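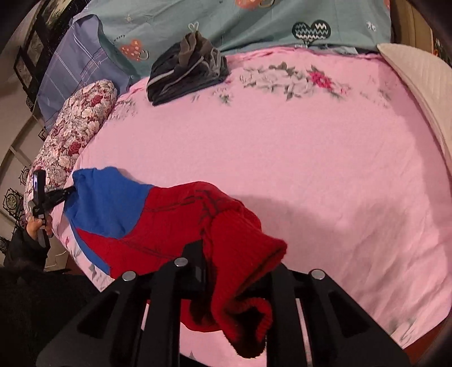

Figure 1. A red knitted sweater with a royal-blue panel on the bed, on the pink floral sheet.

Folding Knitwear on a Bed: A Report on Our Household Laundry Project
Plisutura Student Home Studies, Bromport
Wednesday, February 12, 2020

Why we picked this

When our group was asked to choose an everyday household task and study it properly, we spent a long time going back and forth between washing dishes, packing a school bag and sorting a kitchen drawer. In the end we settled on folding sweaters, mostly because every one of us had a pile of them at home that was not folded. It sounds like a very small subject for a report, and when we told our families about it we got a few raised eyebrows, but we found plenty to talk about and could easily have kept going for another month.

The question we started with was simple enough: what is the best way to fold a thick knitted sweater when the only flat space you have is a bed? Most of the folding guides we read seemed to assume a big clear table. None of us has one of those in a bedroom, and we suspect most people don't either. We wanted to work with the space people really use, with the sheet and the duvet and everything else that comes with it.

The room and the bed

All of our folding was done on one bed, so that the surface would stay the same from one session to the next. It has a pink fitted sheet with a pattern of grey-green leaves, white peonies and one very bright magenta-pink flower, and we grew quite fond of it. The mint-teal duvet with the cartoon prints was left up at the head of the bed, out of the way. We did try taking it off altogether in the first session, but then it had to live on the floor, and it was stepped on more than once, so back up it went.

A fitted sheet turned out to be a better surface than we had expected. The fabric has a little grip to it, and a heavy sweater stays more or less where you put it. The drawback is wrinkles. Each time you drag a sleeve across, the sheet comes along for the ride, and after a few garments you find yourself smoothing the bed as often as the clothes. We made a habit of pulling the sheet tight before each new sweater, and that helped a good deal.

The light was another thing we had not thought of. The window is to one side, so whoever is folding tends to throw a shadow right across the middle of the bed. On a red sweater this makes it surprisingly hard to see whether a side seam is straight. We moved a lamp in for the later sessions and wished we had done it earlier.

The clothes

We had 14 sweaters between us, borrowed from our own closets and from a couple of very patient relatives. They went from thin school pullovers to the kind of thing you would wear to shovel snow.

The one in Figure 1 gave us the most to write about. It is a deep red with a coarse knit and ribbed cuffs, and it has a royal-blue fabric panel stitched onto the knit. We put it on the kitchen scale and it came to 623 grams, a fair bit more than our arms had guessed. The trouble with a sweater like this is that the two materials don't behave the same way. The knit stretches and slumps, and the panel wants to keep its own shape. If you fold straight through the panel you get a stiff ridge, and the whole bundle slowly opens up again while you are reaching for the next one. If you fold beside the panel and let it lie flat on top, the bundle sits much better.

What we did

We compared 2 ways of folding. We called the first one the book fold: sleeves crossed over the back, sides brought in, bottom hem up to the collar. The second we called the Iltow fold, after the street where the person who taught it to us lives. For that one you fold the sweater in half lengthwise first, so that one sleeve lies on top of the other, then lay both sleeves down along the body and fold up from the hem in thirds.

Every sweater was folded both ways. Afterward we stacked the bundles at the foot of the bed, left them while we had a snack, and then carried the stack over to the closet shelf to see how well it traveled. We wrote down what we noticed in a shared notebook. The notes are a bit uneven, we admit - some of us write a full paragraph about one cuff and others just put "fine."

What we found

For thin pullovers there was hardly anything to choose between the two. Both folds made a neat square, and both survived the walk to the shelf.

For the thick ones we came to prefer the Iltow fold. Crossing two chunky sleeves over the back, as the book fold asks, makes a lump right in the middle, and a stack with a lump in it leans. With the sleeves laid along the body the thickness is spread out more evenly. It does make a longer, narrower bundle, and on a shallow shelf it will stick out at the front.

Cuffs deserve a paragraph of their own. A thick ribbed cuff is the heaviest part of a sleeve for its size, and it likes to flop over and dangle just when you think you are done. We had the best luck tucking the cuffs in before the last fold, and then giving the bundle a gentle press with an open hand.

The red sweater with the blue panel did best with a fold of its own, somewhere between the two: panel side up, the far side brought in first, and the hem folded up last. It took us most of an afternoon to arrive at that, and we were very pleased with ourselves.

Things we would change

We would sort the sweaters by thickness before starting. We took them in whatever order they came out of the basket, and going from a thin one to a thick one and back again made it hard to keep a rhythm. We would also write down the depth of the shelf at the beginning, because it decides so much about which fold is worth using.

Two of us would like to carry on in March with fitted sheets, which all of us agree are much harder than sweaters. The pink one has already been offered for the purpose, once it has been through the wash.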